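Equipment planning and purchasing: frequently asked questions
Grurkilon Laundry Handling Program
Last updated Oct 3, 2022

Who should read this page?

Site managers and finance staff preparing a request for a laundry handling cell. It covers purchase, lease, site preparation and recurring costs. Software set-up is covered in the Jatow commissioning notes.

What is included in the base quote?

One arm, one two-finger gripper, one wrist camera, the controller, the pedestal and the emergency stop circuit. Washers, dryers, baskets, floor marking and electrical work are quoted separately or supplied by the site.

Can we keep our existing washers?

Usually. Front-loading machines are supported. Top loaders are not, and there is no plan to add them. Send the make, model and door swing direction with the request. Stacked units need a site visit before we can quote, as the upper drum is often outside the reach of the standard pedestal.

Does the door have to be a particular type?

The door must open far enough to leave the full opening clear, and it must stay where it is put. Doors that drift closed under their own weight need a hold-open fitted before commissioning. Allow for this in the site preparation line of the budget, not the equipment line.

How much floor space should we plan for?

Plan on 3000 mm by 3000 mm clear for a single-washer cell, measured from finished wall to finished wall. The figure includes the pedestal, the washer with its door fully open, one basket position and access for a technician. It does not include the controller cabinet, which may sit outside the cell if the cable run permits. A second washer does not double the footprint, but the layout has to be redrawn and resubmitted.

Is a particular floor finish required?

Smooth, level and sealed. Existing sealed concrete or sheet vinyl is acceptable. Carpet tile is not. Drains inside the cell must be flush with the surface.

Which baskets can we use?

Rigid plastic baskets with an open top. Fabric hampers collapse against the fingers and are excluded. Standardize on one model across the site before ordering — mixed baskets are the most common source of extra commissioning hours, and those hours are billed.

Do we need the long fingers?

For unloading a drum, yes. The Stornier long finger set is a separate line item and is not part of the base gripper. Order two sets per cell: one fitted, one on the shelf. Fingers are a wear part and should be charged to consumables.

What does the wrist camera need?

Even overhead lighting of at least 300 lux at the drum opening. Most laundry rooms already meet this. Rooms lit by a single fixture behind the arm generally do not, because the arm shades the opening. Include a lighting check in the site survey. It can be done with an ordinary handheld meter.

What recurring costs should we budget for?

Annual inspection, finger replacement, camera cover replacement and the Jatow software licence. The licence is charged per arm. Travel is extra for sites outside the metro service area. Sites that run more than one shift should also budget for a mid-year inspection, normally booked in July.

Is leasing available?

Yes, through Bozsik, on three- and five-year terms. Leased cells include inspection and labour but not fingers. Washers cannot be added to the lease. At the end of the term the site may renew, return the cell or buy it at the residual stated in the schedule. Removal and floor repair are at the site's cost in all cases.

Do we need new electrical service?

The arm and controller run from one dedicated 15 A circuit. Do not share it with a washer. If the panel has no spare capacity, get the electrician's quote before submitting the request. Requests with an open electrical item are held, and the equipment price is not locked while they are held.

What uptime can we put in the business case?

Use the figure in your service agreement. The 99 per cent that appears in the premium agreement applies to the arm and controller only. It excludes washer faults, basket supply and items left in the drum.

Can we trial a cell before committing?

A bench trial can be run at our shop with your own linen. Send a representative load, including the awkward items such as fitted sheets, small cloths and anything with ties. The trial fee is credited against a purchase but not against a lease.

How do we submit a request?

Complete the site survey, attach a floor plan with dimensions, and list washer models and basket model. Incomplete requests are returned without a quote number. 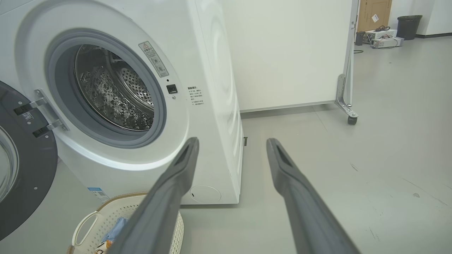 Gripper fingers at a front-loading washer, door open, with the basket below.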